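Pinch Grippers on Lined Garments: Fingertip Wear and Two-Arm Handling
October 3, 2025 | Rocío Montoya, Kauko Nieminen
Print | E-mail

4.2 Worn fingertips

We ran 134 grasps on an orange zippered garment with worn fingers and 129 with new ones. The worn set slipped more often on the smooth shell. Seams and hems gave similar results for both.

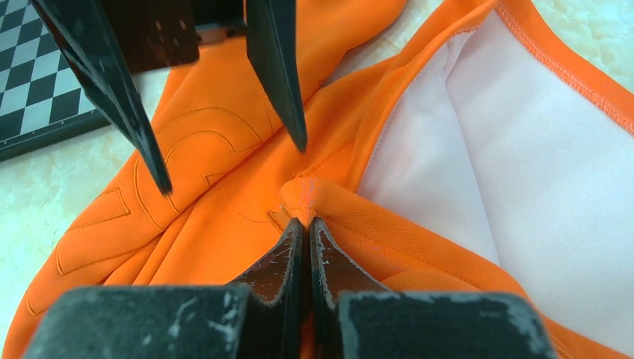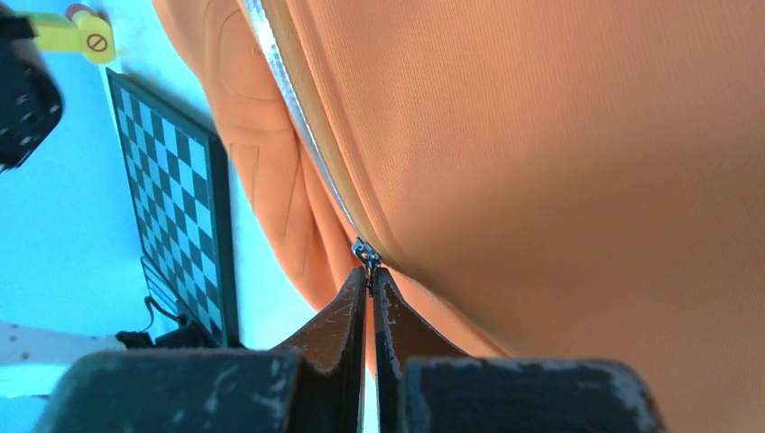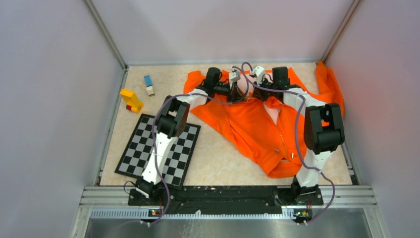 Figure 2. Two wrist views and a fixed view of the cell.

4.3 Controller settings

Grip force was held constant.

Related items
Catdale cable routing notes
Rakell wrist camera test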